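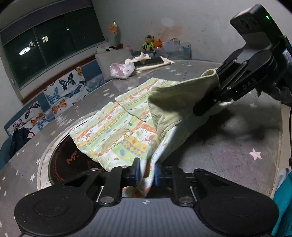

삼백 명이 이겼다는 얘기까지 안 믿으면 대체 뭘 가지고 보고서를 쓸 거냐고, Saulius Urbonaitė가 첫 모임에서 물었다. 교과서에도 있고 기념비에도 있고 동네 빵집 봉투에도 찍혀 있는 전투를 굳이 왜 건드리느냐는 것이었다. 그 질문에 제대로 답하지 못한 채 한 학기를 보냈고, 이 보고서도 절반쯤만 답이 될 것 같다.

자브시데(Zavside) 고개 전투 전승의 형성 과정
사학과 세미나 프로젝트 보고서

공유 8

문제 제기

통설은 이렇다. 노르켄트(Norkent)의 수비대 300명이 자브시데 고개에서 침입군 2385명을 막아 냈고, 적은 1113명의 시신을 남기고 물러났다. 수비대장은 전투 전날 밤 동굴에서 기도를 올렸으며, 새벽에 산사태가 일어나 적의 퇴로를 끊었다고 한다. 지역 안내 책자는 이 이야기를 거의 그대로 싣고 있고, 출처는 달지 않는다.

내가 처음 걸린 부분은 숫자였다. 아군은 딱 떨어지는데 적군은 한 자리까지 적혀 있다. 보통은 자기편 인원을 더 정확히 알기 마련이다. 급료를 주고 빵을 나눠 줘야 하니까. 도망치는 적을 누가 어디 서서 한 명까지 세었는지에 대해서는 어느 책도 말이 없다.

자료

검토한 사료는 모두 여덟 건이다. 수도원 연대기 두 종, 통행세 장부, 영주 가문의 족보, 성인전 한 편, 그리고 디아미코(D'Amico) 필사본이라고 불리는 후대의 편찬물과 그것을 베낀 사본 두 종. 원본을 직접 본 것은 통행세 장부뿐이고 나머지는 플리르켈(Flirkell) 문서관이 간행한 교감본을 썼다. 교감본의 주석은 친절하지만 편찬자의 의견이 어디서 시작되는지 구분되지 않는 대목이 적지 않아서, 인용할 때마다 찜찜했다.

전투와 시기가 가장 가까운 것은 두 수도원 연대기인데, 둘 다 분량이 실망스럽다. 하나는 "고개에서 다툼이 있었고 우리 편이 말을 얻었다"고만 적었다. 다른 하나는 그해의 흉작과 종탑 수리를 길게 늘어놓은 뒤에 "자브시데에서 사람이 죽었다"는 짧은 문장을 붙였다. 동굴도 산사태도 없고, 병력 규모도 없다.

숫자는 어디서 왔는가

300이라는 숫자는 성인전에 처음 나온다. 성인전 작가는 이 수를 구약의 기드온 이야기에 바로 이어서 쓰고 있다. 기드온의 용사가 삼백이었으니 노르켄트의 용사도 삼백이어야 했을 것이다. 나는 이것을 병력 기록으로 읽을 근거를 찾지 못했다. 같은 작가가 다른 장에서도 순례자와 나병 환자를 똑같이 삼백으로 적는다는 점도 덧붙여 둔다.

2385와 1113은 디아미코 필사본 이전에는 보이지 않는다. 기존 연구는 필사본 편찬자가 지금은 사라진 군사 명부를 참고했다고 설명해 왔다. 사라진 문서를 근거로 드는 설명은 반박할 수가 없다. 그만큼 믿을 이유도 없다. 더구나 편찬자는 자기가 본 문서를 밝히기 좋아하는 사람이어서, 다른 장에서는 양피지가 쥐에게 뜯긴 자리까지 적어 놓았다. 그런 사람이 이 장에서만 명부의 존재를 빼먹었다는 것은 이상하다.

같은 세미나의 Katia Gatti는 통행세 장부에 주목하자고 했다. 장부에는 전투가 있었다는 해에도 고개를 넘은 소금과 양모의 세금이 끊기지 않고 기재되어 있다. 천 명 넘는 시신이 쌓이고 산이 무너져 길이 막혔다면 상인들은 다른 길로 돌아갔어야 한다. 물론 장부 기록자가 전년도 항목을 옮겨 적었을 가능성도 있다. 필체가 같고 금액이 비슷한 줄이 여럿이라 나는 이 가능성을 버리지 못했고, 그래서 Katia만큼 장부를 세게 밀지는 않는다.

누가 이 전투를 필요로 했나

족보를 보면 실마리가 조금 나온다. 영주 가문은 고개의 통행세를 둘러싸고 이웃 수도원과 오래 소송을 벌였는데, 소송 문서에 "조상이 피로 지킨 고개"라는 표현이 등장한 뒤부터 전투 이야기가 눈에 띄게 길어진다. 수비대장이 가문의 시조로 소개되는 것도 이 무렵이다. 그 전의 족보에서 시조는 방앗간 두 채를 가진 사람이었다.

가문이 이야기를 지어냈다고까지 쓰고 싶지만 증거는 거기까지 가지 않는다. 떠돌던 이야기를 가져다 썼을 수도 있고, 성인전이 먼저 퍼져서 가문이 뒤늦게 올라탔을 수도 있다. 순서를 정하려면 성인전의 집필 시기를 알아야 하는데 연구자마다 의견이 다르고, 각자 드는 근거도 약하다. 나도 정하지 못했다.

산사태에 대하여

지도교수님은 지형 조사를 권하셨다. 7월에 고개를 답사했으나 얻은 것은 별로 없다. 안내판이 산사태 흔적이라고 가리키는 돌무더기는 길 아래쪽에 있었고, 언제 무너진 것인지는 눈으로 봐서 알 수 없다. 연대 측정을 한 보고서도 찾지 못했다. 산에 돌이 굴러 있다는 사실은 어느 전투의 증거도 되지 않는다. 동굴은 철책이 쳐져 있어 들어가지 못했다.

잠정적인 판단

고개에서 무력 충돌이 있었다는 것은 인정할 만하다. 서로 베끼지 않은 것으로 보이는 연대기 두 종이 따로 언급하기 때문이다. 다만 서로 베끼지 않았다는 판단도 문체 차이에 기댄 것이라 단단하지는 않다. 충돌의 규모, 지휘관의 이름, 기도와 산사태는 현재 자료로는 받아들일 수 없다. 말을 얻었다는 기록으로 보면 가축을 노린 습격에 가까웠을지 모르나, 이것도 한 줄짜리 문장에서 끌어낸 추측이다.

남은 과제는 디아미코 필사본의 사본 두 종을 실물로 대조하는 일이다. 교감본은 숫자 표기의 차이를 "사소한 이문"으로 처리하고 생략했는데, 우리한테는 그게 제일 중요하다. 열람 신청은 넣어 두었고 답은 아직 못 받았다.

댓글

고개지기: 고향 사람으로서 기분이 좋지는 않네요. 그래도 방앗간 두 채 얘기는 처음 들었습니다. 족보 어느 판본인가요?

Saulius Urbonaitė: 여전히 동의 안 함. 연대기가 짧다고 전투가 작았다는 법은 없지. 종탑 수리가 길게 적힌 건 수도사들한테 종탑이 중요해서고.

양피지: 기드온 연결은 그럴듯한데 성인전에서 삼백이 또 나오는 부분은 원문을 인용해 주셨으면 좋겠습니다. 지금은 그냥 믿으라는 말처럼 읽혀요.

Katia Gatti: 장부 필체 건은 내가 다시 볼게. 베껴 쓴 줄이라면 금액이 조금씩 달라질 이유가 없다고 생각해.

최종 수정: 7월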